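It was a bit after lunch on Thursday when I got to Semotora, and the first thing I was offered was a turn at the controls. I was hopeless (truly, ask anyone there).

"Everyone's jerky to start with," the lead operator told me, very kindly. "We bin your first 17 tries and then you're useful!"

The kitchen set is her favourite, and she's logged 1,535 demonstrations on it so far. Does she get bored? "Seafood days, no. Shrimp are curly and they slide, so every grab's a bit different, and the model needs that."

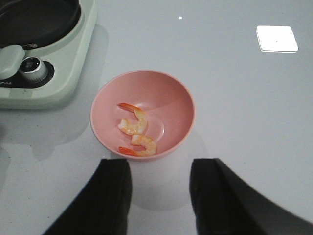

Two shrimp in the pink bowl, from the wrist camera.

I asked what makes a bad example. "Hesitating," she said straight off. "If I dither over the bowl, it learns to dither. I'd rather have 100 clean ones than a big messy pile."

She grades her own runs before going home, marking each one out of 9, and she's a tough marker. My best effort got a four.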